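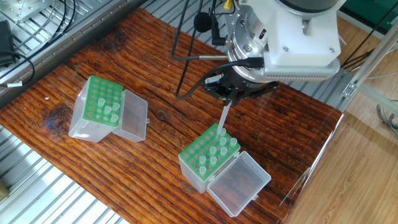 Figure 3. Gripper placing a pipette tip in the right-hand tip box.

3.2 Adding a rental listing

Use this section to create a new listing in Plemel and send it to the public site. You need an account with the Lister or Office Manager role. Accounts with the Viewer role can open a draft but cannot save it.

Before you start, have the following ready:

The street address and unit number
The monthly rent and the deposit
The floor area, if the owner wants it shown
The date the unit is free
The signed owner agreement, as a PDF

Creating the draft

1. Sign in and choose Listings from the left-hand menu.

2. Select New, then Rental. The address form opens.

3. Type the street address. Plemel checks it against the Kalano address file as you type. Pick the matching line from the list. If no line matches, select Enter by hand and fill in all four boxes.

4. Enter the unit number in its own box. Do not add it to the street line. A listing with the unit in the street line will not group with other units in the same building.

5. Select Save Draft. The draft gets a reference made up of the branch code and a number, such as FLEM-123. Write this reference on the owner agreement.

Note: Branch codes are set under Office Settings. A branch code cannot be changed once a draft has used it.

Entering rent and deposit

6. Open the Money tab.

7. Enter the monthly rent in whole dollars. Leave out commas and the dollar sign.

8. Enter the deposit. If the deposit equals one month of rent, check Same as Rent and leave the box blank.

9. Under Utilities, mark each item as Included, Tenant Pays or Not Present. Items left unmarked are hidden from the public page.

Caution: Changing the rent on a live listing sends a notice to every person who has saved it. Check the amount before you select Update. The notice cannot be recalled.

Writing the description

10. Open the Text tab. The short description holds up to 200 characters and is the only text shown in search results. The long description has no set limit, but the mobile page folds it after the first paragraph.

11. Enter the rooms in the Rooms table, one per line. Use the Type menu for each. A den without a window must be entered as Other - the system does not check this for you.

12. Enter the floor area and choose its source: Owner, Plan or Measured. The source is printed beside the figure on the public page.

Line breaks pasted from a word processor may be doubled. Select Clean Text to remove them. This also removes bold and italic type.

Setting dates and viewings

13. Open the Dates tab and enter the date the unit is free. A past date is shown to the public as Available Now.

14. To offer viewings, select Add Slot and enter a start and end time. Slots on the same day must be at least 2 hours apart unless Shared Viewings is turned on.

15. Assign an agent to each slot. A slot with no agent is saved but not offered.

Sending the listing for approval

16. Attach the owner agreement under Files.

17. Select Check. Missing items appear in red at the top of the page. Items in yellow are optional and do not block the listing.

18. Select Send for Approval. The status changes from Draft to Waiting. The form is locked until an Office Manager approves or returns it.

19. Once approved, the listing appears on the public site at the next refresh, usually in roughly 3 hours. Partner sites, including Tsikata, keep their own schedule.

If the listing is returned, open the Comments tab, make the changes and repeat from step 17. The reference stays the same.

Caution: Do not delete a returned listing and start over. The address stays reserved against the old reference, and the new draft will fail the address check.

Section owner: Ngân Hầu, Flemside office. Last changed in June. For copying an existing listing, see 3.3.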